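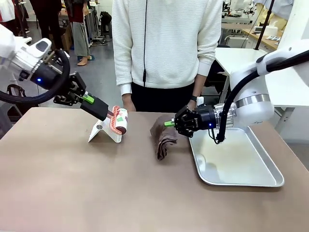 Lint roller, white stand and brown towel at the Nimham open day, November 17, 2023.

I run a small guest house and buy more towels than anyone should, so when Skov announced an open day at its Nimham building, with a whole program on towel care, I signed up the same evening. The invitation promised "the truth about lint." I have been sold the truth about lint before, usually with a dryer sheet attached.

Nimham is a test lab for household goods, and Skov sells linens and laundry supplies. How the two are related took me most of the morning to find out. Skov rents bench time there and pays for the coffee on open days. I have no objection to that, but it would have been nice to read it on the invitation instead of getting it out of Mikkel Blöndal in the hallway. He was our guide, and he answered when asked, which I'll give him credit for.

We went in as a group of 15. The lab is a working room, busy, with people at workbenches who mostly kept working while we were there. I liked that. I've been on factory tours where the staff had clearly been told to look up and smile.

The towel and the roller

The part I had come for was at a large tan-brown table. The things on show were very ordinary: a dark chocolate-brown towel, folded, and a lint roller of the kind you would keep by the front door, with a white sleeve patterned in green and orange-red. A white angled stand sat on the tabletop under the roller.

Blöndal's talk here was about why dark towels make people unhappy. They show everything. White fluff from a bath mat, pale hair, tissue that went through the wash in somebody's pocket. His claim was that most of the lint people complain about comes from other laundry, and that a dark towel washed with other dark towels will look fine for years.

Maybe. My own brown towels are washed only with each other, in a machine that does nothing but towels, and they still come out looking as if they had been used to dry a sheep. I said so. He asked if the machine was overloaded. I said no. He asked if I was sure. I was less sure by the time I got home, but he didn't know that when he asked.

He then moved on to whether you should use a lint roller on a towel at all. I was ready to be annoyed by this bit, and it ended up being the best of the day. Terry cloth is made of loops. A sticky sheet pressed hard against loops can pull at them, and if the towel is new and hasn't shed its loose fiber yet, you can go through sheet after sheet and keep finding more. Blöndal's advice was to leave new towels alone until they have been washed four times, then roll lightly and in one direction, with the towel held so it can't slide around.

Someone asked which direction. "Whichever way the loops lie down," he said. Someone else asked how you tell. You run your hand over it both ways, and one way feels smoother. I tried this at home and could not feel a difference on three towels out of five, so file that under things that work better when an expert is standing next to you.

The 224 question

The handout has a graph on the back. It says Nimham washed 224 towels over the summer and weighed the lint caught after every cycle, and that Skov's towels dropped off faster than "a leading alternative." I asked which alternative. Blöndal said he would have to check. I asked how many of the 224 were Skov's, and he said he would have to check that too.

I'm not accusing anyone of cooking the numbers. The curve looks the way I'd expect a lint curve to look, with a lot in the first few washes and then not much. But a comparison with something that has no name is an advertisement, and it shouldn't be printed in the same plain gray type as a test result. Marisol Zamudio, who buys for a hotel two towns over from me and was standing on my left, had already crossed that side of her handout out in pen.

She asked a better question than mine. Were the towels line dried or tumbled? Tumbled, all of them. I line dry from April to October, so the graph tells me even less than I thought.

Sprays and samples

After the table we were taken to see Vovik, a fabric spray that is supposed to relax fibers so lint lets go more easily. Two squares of dark cloth were passed around, one treated and one untreated, and we were asked to guess which was which. I guessed wrong. So did Zamudio. The woman demonstrating it took this as a sign that the spray leaves no residue. I took it as a sign that I couldn't tell whether it did anything. It costs 17 dollars a bottle, and I left mine on the shelf.

There was also a display about Livomitz, a weave with shorter loops that Skov is bringing out in July. I'll admit to some interest. Shorter loops should snag less and dry sooner, and the sample was pleasant in the hand. It was also thin. My guests judge a towel by how heavy it feels when they lift it off the rail, and I don't think a leaflet on the bathroom shelf is going to change that. I asked for a sample to wash at home and was told samples were for trade customers. I said I was a trade customer. A form is on its way, apparently.

What I'd say to anyone thinking of going

The tour is free and takes a little over two hours, including a long stop for coffee. Parking is behind the building and the sign for it faces the wrong way if you come in from the north. Wear flat shoes, as the floor is hard and there are very few places to sit. Ask your questions at the tables, because the session at the end that was meant for them got squeezed down to a few minutes and two people used all of it on fabric softener. (Blöndal is against it for towels. So am I. There was some grumbling from the back.)

If you only want the useful part, I can give you that now. Wash dark towels with dark towels. Shake each one out hard before it goes in the dryer and again after. Empty the filter every load — every load, even if it looks clean. Keep the lint roller for coats and sofa cushions, and bring it out for towels only when something pale has landed on a dark one and company is coming.

Almost all of that was on the front of the handout, and I'd have been happy with a handout that had only a front.

Since the visit I have been running my towel machine two thirds full, on the off chance that Blöndal was right about the overloading. It's been nine loads. The brown ones do look a bit better, I think, although I've also started checking them in the laundry room, where the light is bad. I'll move them out to the window next week and have another look. Blöndal has my email address, and I'm still waiting to hear what the leading alternative was.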